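Pleltovow Cita Battery Maintainer

Product overview

The Cita is a plug-in battery maintainer for passenger cars, light trucks and motorcycles with a 12-volt electrical system. It is supplied by Pleltovow to independent repair shops, dealerships and private owners who keep a vehicle parked for weeks or months at a time. The unit monitors the battery continuously and delivers current only when the voltage drops below the holding level. It may be left connected for the full storage season.

The Cita replaces the earlier Abbasi maintainer. Owners of the Abbasi may continue to use their existing ring-terminal leads, as the connector is unchanged. The older clamp set is not compatible and should be retired with the unit.
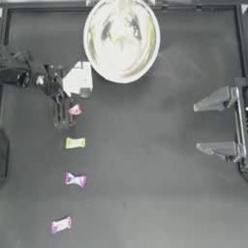

Battery types supported

The maintainer has 3 charging modes, selected with the button on the front panel. The standard mode is intended for conventional flooded batteries, including the maintenance-free type fitted to most older cars. The AGM mode is intended for absorbed glass mat batteries, which are common in vehicles with a stop-start system. The lithium mode is for lithium iron phosphate batteries only and must not be used with any other type. If the label on the battery is missing or cannot be read, the customer should confirm the type with the vehicle manufacturer or a qualified technician before connecting the unit.

The selected mode is retained if the power supply is interrupted. When power returns, the unit carries out a short battery check and resumes where it left off.

The Cita is not a jump starter. It will not recover a battery that has been fully discharged for a long period, and it does not supply enough current to start an engine. A battery that reads below 8 volts will be rejected and the fault light will remain on. Such a battery should be tested before any further attempt is made to charge it.

What is supplied

Each package contains the maintainer, a clamp lead, a ring-terminal lead with a weather cap, 2 mounting screws and a printed manual. Extension leads are sold separately and should be ordered by vehicle length. No more than one extension may be used between the unit and the battery. 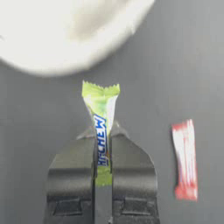 Tabletop detail, gray surface

Installation and use

Read the manual in full before first use. Switch off the ignition and all lights. With the maintainer unplugged from the wall outlet, attach the red clamp to the positive terminal and the black clamp to a bare metal point on the chassis, away from the fuel line. Plug in the unit, select the correct mode and wait for the status light to become steady. To disconnect, unplug from the wall outlet first, then remove the black clamp, followed by the red.

The ring-terminal lead may be fixed permanently to the battery. On vehicles with a battery sensor on the negative terminal, the black ring must be attached to the chassis ground and not to the battery post. Route the lead clear of the fan, the exhaust and any moving part of the hood hinge.

The housing is sealed against dust and splashes but must not be placed under water or left on the ground where water collects. Charge in a ventilated space. The casing may become warm during a long charge, and it should not be covered. The maximum air temperature for continuous use is 40 degrees Celsius.

Status lights

A steady green light indicates that the battery is full and is being maintained. A flashing green light indicates that charging is in progress. An amber light indicates that the clamps have been reversed – unplug the unit and correct the connection. A red light indicates a fault in the battery or the lead.

Warranty and service

The Cita is covered by a limited warranty of 3 years against defects in materials and workmanship. Damage caused by modified leads, incorrect mode selection or use with a 24-volt system is excluded. Proof of purchase is required for all claims.

Units returned under warranty are inspected at the Brolham service center. Most inspections are completed in around 8 working days. Customers will be notified in writing if a unit is found to be outside the terms of the warranty, and it will be returned unrepaired unless a paid repair is approved.

Trade orders and fleet inquiries should be directed to Tanveer Ghumman, Sales. Technical questions should be directed to Ashton Mahuika, Product Support. Please have the serial number, printed on the underside of the unit, available when contacting either office. The Brolham counter closes for stocktaking in November, and orders placed during that period are shipped when it reopens.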